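用了两个月的Mirkier随身报警器，说说我的感受

先交代一下背景。我住的那一片，从地铁口出来要走十来分钟，中间有一段路灯坏了又修、修了又坏，六月份连着出过两回抢包的事，派出所在小区门口贴了提醒。我平时下晚班，到家常常快十一点，家里人念叨得厉害，我就想着买个报警器挂在包上，图个心安。

挑来挑去，最后买的是Mirkier这一款，拉环式的，带一个小手电。同价位里我还看过Tessier的，外形秀气一些，可是要按住按钮才响，我琢磨着真遇上事手一抖，未必按得准，就放弃了。拉环的好处是一扯就响，不用想。

先说声音。第一次试是在家里，我真是低估它了，一拉，我自己先吓得把它扔在沙发上，楼下邻居还发消息来问是不是着火了（实在对不住！）。后来学乖了，到河边空地上去试，我先生站在对岸的步道上，说听得清清楚楚。把插销塞回去就停，这一点设计得很顺手，不过插销要对准方向，黑灯瞎火的时候得摸索一会儿。

再说挂扣。原配的挂扣偏软，我挂在双肩包的肩带上，走路总往下滑，后来自己换了个登山扣才算稳当。位置也有讲究，我起先挂在包侧面，有一次上公交被人一挤，拉环勾住了扶手，整车人都回头看我，脸红到耳朵根。现在改挂在胸前那一侧，伸手就能够到，也不容易误拉。

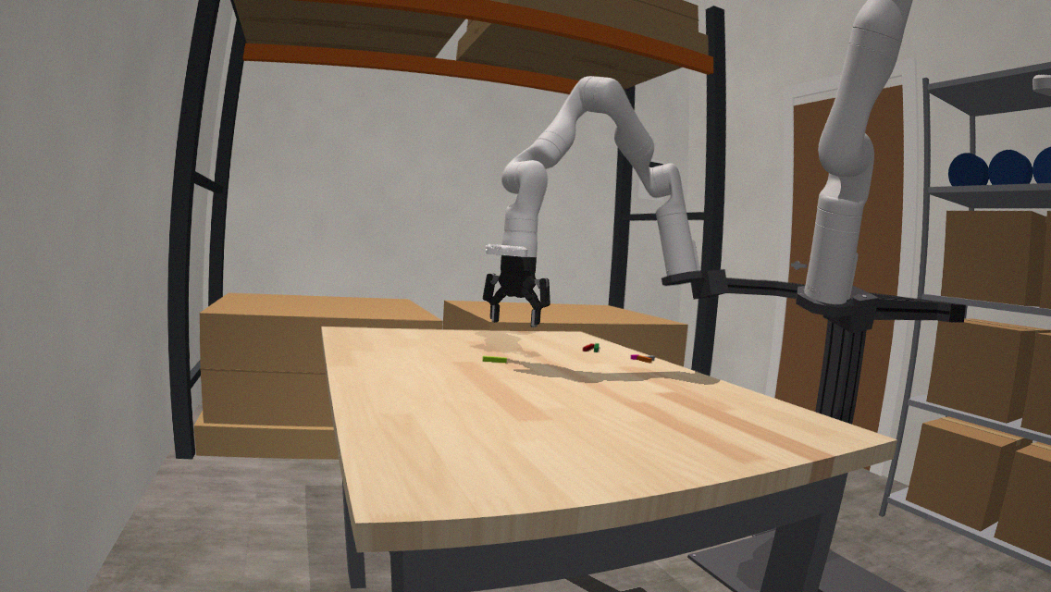 Golnar Nouri看了我之前发的短评，留言说她用的是同一款，觉得最该提醒大家的是电池：她那个放在抽屉里大半年没动，等想起来试的时候，声音已经小得跟闹钟差不多了，所以她现在每个月交物业费那天顺手拉一下。她还说，给老人用的话拉环有点紧，她妈妈手上没劲，得两只手才扯得开。

这两条我都很同意。电池我也特意留意了，说明书写的是待机12个月，我才用了两个月，没法替它打包票，但定期试一试总归没错。拉环的松紧我自己觉得刚好，再松恐怕就更容易误响了，给长辈买之前最好还是让他们亲手拉拉看。

手电就比较一般，照个锁眼、找个钥匙够用，指望它照亮一整段路是不行的。外壳倒是结实，我从楼梯上摔过一次，滚了4级台阶，只蹭掉一点漆，照响不误。下小雨淋过几回也没事，大雨我没敢试。

还想多唠叨几句。报警器能吓人一跳，能招来旁人的注意，可它毕竟只是个会叫的小东西。片区的讲座上讲得很实在：拉响以后别站在原地，往有人有灯的地方跑，包能松手就松手，跑到安全的地方马上报警，把时间、方位和对方往哪边去了说清楚。我听完回家，就把常走的那条小路换成了绕便利店的大路，多走几分钟，夜里一直有人。

价钱方面，我是两个装一起买的，另一个给了我表妹，她上大学，晚自习回宿舍要穿过一片小树林。她嫌颜色老气，不过还是乖乖挂上了。

要打分的话，声音我给满分，挂扣扣一点，手电再扣一点。晚归多、路上又偏僻的朋友，我觉得值得备一个，收到以后先去空旷的地方试响，千万别学我在客厅里拉。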